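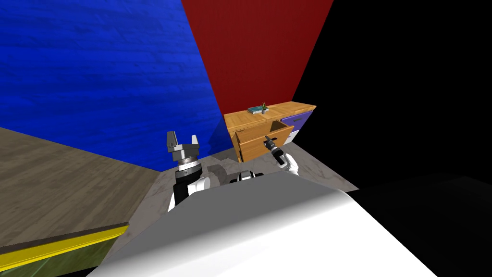 Cuaderno del taller, mayo. Jornada de puertas abiertas, puesto de simulación.

Montaje a las 8:30. Sosina Alemneh llegó con el equipo de Kahsay y ocupamos la mesa del fondo, al lado de la de Kakier. La pantalla grande no reconocía la salida de vídeo y hubo que bajar la resolución. Queda así, no tocar antes de la próxima visita.

Se enseñó la tarea del cajón en Hivever: robot de dos brazos delante del mueble de madera, con una pinza en cada brazo. Cámara colocada detrás del torso. Sosina prefería la vista lateral, pero desde ahí el brazo derecho tapa el cajón en cuanto se acerca. Desde atrás se entiende mejor, aunque el torso blanco ocupa mucho sitio abajo y el lado derecho sale negro. Dos visitantes preguntaron si esa parte negra era un fallo. Les dije que el cuarto no tiene nada puesto ahí.

Visitantes apuntados en la hoja: 132. Por la mañana casi todo institutos; por la tarde, gente de empresa y algún jubilado con muchas preguntas.

Cómo fue la demo:

Primera tanda, bien. El brazo derecho abre el cajón y se queda con la pinza cerca del frente. Aquí conviene parar la simulación y explicar, porque si se deja correr el programa cierra enseguida y la gente de atrás no lo ve.

Segunda tanda, la pinza resbaló en el borde y el cajón se quedó a medias. Repetimos con la fricción del contacto un poco más alta. No volvió a pasar en esa tanda, pero no he mirado los registros y no sé si fue eso o la posición inicial.

A partir de las 12:00 el ordenador iba lento y la física se retrasaba respecto al mando. Cerramos el visor de Cerkenum, que se había quedado abierto en segundo plano, y mejoró. Después de comer reinicié por si acaso.

El brazo izquierdo no hace nada en esta tarea. Se queda levantado con la pinza abierta, y es lo que más preguntan: para qué está. Para la próxima, o le damos algo que hacer (sujetar el mueble, coger el libro de encima) o lo bajamos a la posición de reposo. Sosina vota por el libro. A mí me preocupa la maceta, que está pegada a él y es pequeña; con cualquier roce se va al suelo y hay que recargar.

Otras preguntas que apunté:
Si los colores de las paredes tienen algún significado. No. El rojo y el azul vienen del generador de habitaciones y cambian con la semilla.
Si lo aprendido aquí sirve en un robot de verdad. Contesté que en parte, y que los cajones reales se atascan de maneras que nosotros no modelamos.
Cuánto tarda en aprender. No di cifra.

Dejamos probar el mando a los institutos, 2 minutos por persona. Con menos no da tiempo a entender los ejes. El botón de cerrar la pinza está demasiado cerca del de reinicio y lo pulsaron por error 7 veces. Cambiar la asignación antes de volver a sacarlo.

Pendiente:
Revisar los registros de la segunda tanda.
Separar los dos botones.
Decidir lo del brazo izquierdo con Sosina.
Subir algo la luz en el lado derecho.
Devolver el alargador a Kakier.

Recogido a las 18:15. El mando se queda cargando en el armario.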